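Subject: Re: [inthorpe-travel] Two nights in Navton, car or no car?

On the question from last week, quoted here so the thread makes sense:

> We are thinking of two nights in Navton at the end of September and
> can't decide whether to rent a car at Inthorpe or come down on the
> train. We like old towns, easy walks and eating outdoors. Neither of
> us is good with steep hills anymore. Is it worth going up to Ham as
> well, or is that a trip for another year? Also, does anyone know if
> the boats are still running by then?

I have stayed in Navton four times, the last time in September, so I can answer most of this.

**Car or train.** Take the train. The old town is closed to visitors' cars from 10 in the morning, and the only large parking lot is down by the harbor, at the bottom of the hill. It holds 60 cars and fills up early when the weather is good. The train from Inthorpe follows the river for most of the way. Sit on the left going down. You change at Zakel, where the wait can be long, but the station has a decent bakery across the street and a bench in the shade.

If you do rent a car, ask your hotel about parking before you book. Ours told us it had a space and then sent us to the harbor anyway. With luggage that was a hard climb.

**Hills.** Navton is built on a slope and there is no getting around it. From the harbor to the market square there are stairs most of the way, uneven in places, with a handrail on one side only. The town bus does the same trip on the road behind and costs very little. It leaves from outside the fish market. I would stay in the upper town, near the square, and ride down and back. Once you are up there it is fairly flat, and you can walk from the square to the old gate and along the wall without any climbing.

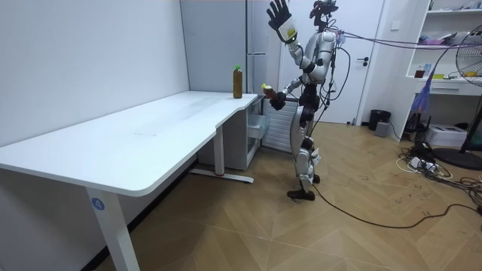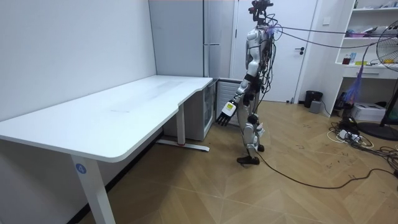 The wall walk is the best thing in town and it's free. Start at the gate end so that you finish at the viewpoint over the bay. Go before breakfast or after 5 in the afternoon. At midday there is no shade at all and the tour groups come through the other way.

**Eating.** The restaurants on the square are fine but you pay for the tables. Two streets back, behind the church, there are smaller places with a few seats outside. The one with the green awning had a set lunch for 18 when we were there, soup included. They don't take reservations and they close in the late afternoon. At the harbor I would stick to the fried fish stand and skip the rest.

**Ham.** It depends on how much you want to fit in. Ham is a village with one street, a chapel and a very good view. It sits at 900 meters and the bus from Navton takes most of an hour, with a lot of bends. The bus drops you at the top end, so you only have to walk downhill to see the village, but then you have to come back up for the return bus. There are two benches on the way. It is cooler up there, so bring a sweater even if it's hot at the coast.

With only two nights I would leave Ham out, or else give it your one full day and not try to do a boat on the same day. We tried both and spent most of the afternoon watching the clock.

**Boats.** They were still running in September, but on the shorter schedule, with 2 sailings a day. The morning one goes around the headland to the caves and comes straight back. The afternoon one stops at the beach long enough for a swim. Both get canceled if there is any wind. The ticket booth on the pier puts up a notice at 8 in the morning, and it's worth looking at that before you plan the rest of the day.

One thing you didn't ask about: the shops in the upper town close for a long lunch, the pharmacy too. There is a cash machine on the square, but it was out of order on two of my visits, so get cash in Inthorpe or at the station in Zakel.

If anyone has been more recently, please correct me on the bus. I heard the stop at the fish market might be moving.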